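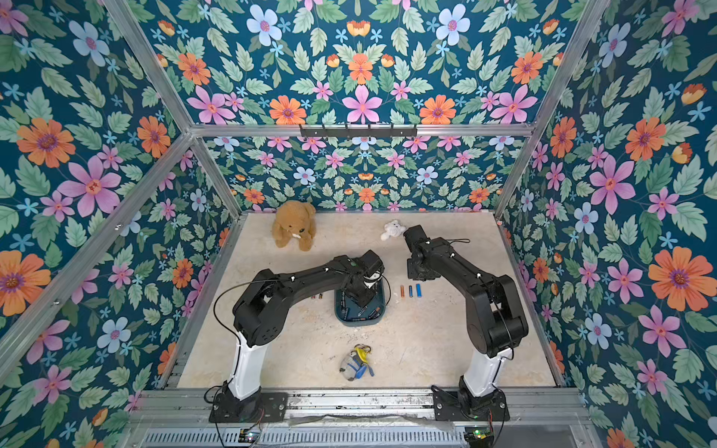
Floral wallpaper on a deep teal-blue background, with flowers in pink and orange.

Wallpaper over painted plaster: notes from the Irkstead terrace

Members continue to ask whether printed paper can be hung directly over old enamel. The short answer is yes, with preparation. The Irkstead work, finished in February, gave us a reasonable set of readings to go by.

The walls are lime plaster with at least two coats of gloss enamel. Mirko Bellini sanded the lot with 120-grit, washed it down with sugar soap and rinsed twice. A coat of Drimik sizing primer went on the following morning and was left for 24 hours. Adhesion was tested by scoring a small grid and pulling tape from it. Two patches beside the chimney breast failed and were taken back to plaster.

Lining paper was hung horizontally, butt-jointed, at 200 gsm. A lighter grade was tried in the hall cupboard and telegraphed every filler repair, so it is not recommended over enamel of this age.

Large repeats need more care than most people allow. The paper chosen for the front room, Konier's Caputo, has a vertical repeat of 46 cm on a half-drop match. On a 2.7 m wall that means cutting each drop to seven repeats, or 3.22 m, and trimming the remainder. Working from two rolls in alternation cuts the waste considerably. Check the batch number on every roll before the first cut; a colour shift between batches is hard to see flat on the table and obvious once hung.
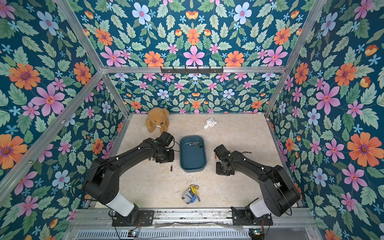
Corners should never be turned with a full width. Measure from the last edge to the corner at three heights, add 10 mm to the largest figure, and cut the drop to that. Hang the offcut on the adjoining wall to a fresh plumb line, lapping over the turn. The pattern loses a few millimetres at the lap, and on a dense print the loss will not be noticed from a normal standing distance.

Paste was mixed slightly thick and each drop booked for eight minutes. Heating stayed off for two days to let the seams settle. One seam lifted behind the door and was re-stuck with overlap adhesive.

Materials for the front room came to $843, including lining paper and primer but excluding hire of the trestles. Bellini's cutting sheet is available from the office on request.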